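**April 2018 -- Kitchen ventilation, Voreck apartment, entry 19**

Continued from the March entry. The object remains to establish why the range hood at Voreck does not clear the room at its middle setting, although the same model at Burkberg does.

The duct run was inspected by K. Štefanec and the undersigned. The run contains three elbows, where the drawing shows two. The additional elbow passes beneath a joist and is crushed on its lower side. Ľubica Murín has corrected the drawing and filed the earlier version with the March papers.

Flow was measured at the grille with the outer damper closed, open, and removed. The reading at the middle setting was 106 with the damper open, in the units of the Cindisetti meter, which have not yet been converted. Removing the damper made no difference that could be distinguished from the drift of the meter. The damper was therefore refitted and the screws marked with paint.

The grease filter was weighed before and after cleaning. The weights are in the blue binder. M. Hrubý is of the opinion that the filter has been washed too hot in the past and that the mesh has opened up near the handle -- a replacement has been requested from Kováčik.

Fan hours stand at 2,000. The maker's interval for the bearing is 4,000, and no noise was heard at any setting. The bearing is set aside as a cause for the present.

The position of the hood over the burners was reviewed. The height above the glass is to be agreed with Zdislava Krajčí before any bracket is drilled.
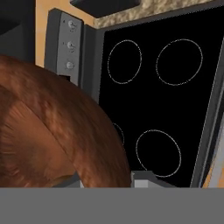

*Fig. 1. Simulated view. Black glass cooktop with ring markings; brown object in foreground.*

Outstanding:

- Replace the crushed elbow with a rigid section, same diameter.
- Repeat all readings with the window shut. The present set was taken with it open.
- Convert the meter units (A. Jelínek).
- Return the short ladder to Burkberg.

The ceiling panel has been left down until the new elbow is fitted.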